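Progress Report: Textile Diversion and Reuse Study
Reporting organization: Barnerell Materials Recovery
Submitted to: Hutchins Fund, Waste Reduction Program
Prepared by: Esperanza Ridgeway, Project Lead
January 16, 2022

1. Purpose of this report

This report covers the second reporting period of the textile diversion and reuse study. It describes work completed under the grant agreement, results to date, changes to the approved work plan, and work scheduled for the remainder of the grant. Financial statements are submitted separately by our accounting office and are not repeated except where a change in scope affects a budget line.

The study has two parts. The first measures what share of household clothing collected at the curb is fit for resale, repair, fiber recovery or disposal. The second tests whether a change in the instructions given to households alters those shares. The unit of analysis throughout is the individual garment. Footwear, belts, bags and bedding are weighed in bulk and excluded from the garment counts.

2. Status summary

Collection for the baseline phase is complete. Sorting and grading of the baseline material is complete. Data entry is complete and has passed the first consistency check. Collection under the revised household instructions has started on one of the two study routes and is delayed on the other. Fiber content testing is in progress. The repair cost analysis has not started and will follow the schedule in Section 8.

3. Baseline collection and grading

A total of 3,688 garments were graded in the baseline phase. Each was assigned a record number at intake, weighed, and graded by two sorters working separately. Where the grades differed, a third sorter made the final assignment without seeing the first two. The two independent grades matched on 87 percent of garments. The work plan set no minimum for agreement, but we had used 80 percent internally as the point below which we would retrain and regrade, so no regrading was done.

Most of the disagreement fell on the line between resale and repair. Knitwear with light pilling was the largest single source. Under the original grading guide, pilling was a repair condition only if it was "extensive," a term the guide did not define. Sorters with retail experience tended to pass these garments for resale, while sorters who came from the rag trade tended to mark them down. The guide has been rewritten to specify location: pilling limited to the underarm and side seam is acceptable for resale, and pilling on the front or collar is not. The revised wording applies to all material collected from this point on. Baseline grades have not been changed.

The second source of disagreement was odor. Grading by smell is unreliable late in a shift, and the records show more third-sorter decisions on odor in the last part of the day than in the first. Odor is now checked at intake and recorded as a separate field, and it no longer enters the physical grade.

4. Dark garments

Black and navy garments were harder to grade than any other color group. Fading, lint, and small areas of shine from pressing are difficult to see under the overhead lighting in the sorting room, and several garments passed for resale were returned by the receiving store with visible fading at the seams. We replaced the lamps over both grading tables with a daylight-balanced type and added a side lamp set low to the table surface. A trial batch of dark garments was then graded under the old and new lighting. The new arrangement moved garments from resale to fiber recovery and moved very few in the other direction, which is the pattern expected if defects were being missed.

Households appear to have a similar difficulty. In the intake interviews, respondents described sorting their own dark clothing at home, usually in a bedroom and in the evening, and several said they could not tell whether an item was worn out until they carried it to a window. The revised instruction sheet asks households to lay dark clothing flat and look at the collar, cuffs and seat in daylight before deciding where it goes.
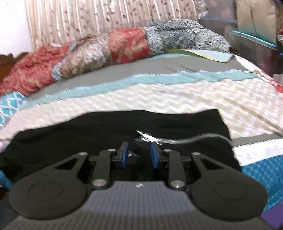
The instruction sheet was tested in draft with households outside the study routes. Two changes came out of that test. The phrase "end of life" was dropped after respondents took it to mean clothing left by a deceased relative. The list of accepted items was moved to the front of the sheet, ahead of the explanation of the program, as most respondents stopped reading before they reached it.

5. Collection under the revised instructions

The instruction sheet was printed and delivered to 1,000 households, divided evenly between the two study routes. Each household also received a collection bag marked with a route code. Bags carry no household identifier, and results will be reported by route only.

Collection on the Drorisent route began on schedule. Bag return is steady and the material is moving through intake without a backlog. No comparison with baseline is offered in this report. The first bags returned after any mailing tend to contain clothing that had already been set aside, and including them alone would overstate the effect of the sheet.

Collection on the Flekolent route is delayed. The hauler serving that route changed its truck type during the period, and the new trucks have no separate compartment for bagged textiles. Bags placed in the main body were compacted with paper and cardboard. The first load was unusable for grading and was recorded as a loss. We suspended collection on that route and notified the program officer. The hauler has agreed to run a small follow vehicle on textile days, with the added cost shared between the hauler and the project. The project's share can be met from the unused printing line, and no increase in the award is requested.

6. Fiber content testing

Garments graded for fiber recovery are tested to establish whether they meet the intake requirements of the recovery mill. The mill accepts cotton and high-cotton blends and rejects garments containing elastane above its stated limit. Labels are missing or unreadable on a large part of the material, and labels that can be read are not always correct. Testing is done with a handheld near-infrared reader, with a sample sent to an outside laboratory as a check.

The reader performs well on plain cotton, wool and polyester. It performs poorly on two groups: coated fabrics, where it reads the coating, and very dark fabrics, where the return signal is weak. For dark garments the operator now takes three readings at separate points and records a result only if all three agree. Garments without a result go to the laboratory sample. This has slowed testing and increased laboratory charges, and the affected budget line is expected to be fully spent by the end of the grant.

Buttons, zippers and rivets must be removed before delivery to the mill. The time needed for removal was not recorded in the baseline phase. It will be recorded for all garments in the next period, as the mill has indicated that the cost of removal may decide whether it continues to accept post-consumer material.

7. Changes to the work plan

The following changes have been made or are proposed.

Grading guide. Revised as described in Section 3. In effect.

Lighting. Replaced as described in Section 4. In effect. A correction factor for baseline resale grades on dark garments will be estimated from the trial batch and reported with its limits. The uncorrected figures will also be published.

Flekolent route. Collection to resume with the follow vehicle. The collection window on this route will be extended so that both routes have the same number of collection days. Approval requested.

Children's clothing. The original plan treated children's clothing as part of the general stream. It has a higher resale share and a much lower weight per item than adult clothing, and combining the two makes the results harder to read. We propose to report it separately. No additional cost. Approval requested.

8. Work scheduled for the next period

Resume collection on the Flekolent route once the follow vehicle is in service.

Complete grading of material from the Drorisent route.

Complete fiber testing of all baseline garments graded for recovery, and reconcile reader results with laboratory results.

Begin the repair cost analysis. Two local alteration shops have agreed to price a set of garments drawn from the repair grade. Prices will be compared with resale values supplied by the receiving store.

Submit the draft final report in June, subject to approval of the extended collection window.

9. Risks

The main risk to the schedule is the hauler arrangement on the Flekolent route. If the follow vehicle is withdrawn, the comparison between routes cannot be completed as designed, and the second part of the study would rest on a before-and-after comparison on one route. The results would still be usable but would not separate the effect of the sheet from seasonal change.

A second risk is sorter turnover. One trained sorter left during the period and a replacement has been trained on the revised guide. The replacement's grades are being checked against those of a senior sorter and will be entered in the study data after agreement has held for two full weeks.

10. Action requested

The Fund is asked to approve the extended collection window on the Flekolent route and the separate reporting of children's clothing. A written response before collection resumes would allow the route calendar to be printed with the correct end date. The revised grading guide and the final instruction sheet are attached as Appendix A and Appendix B.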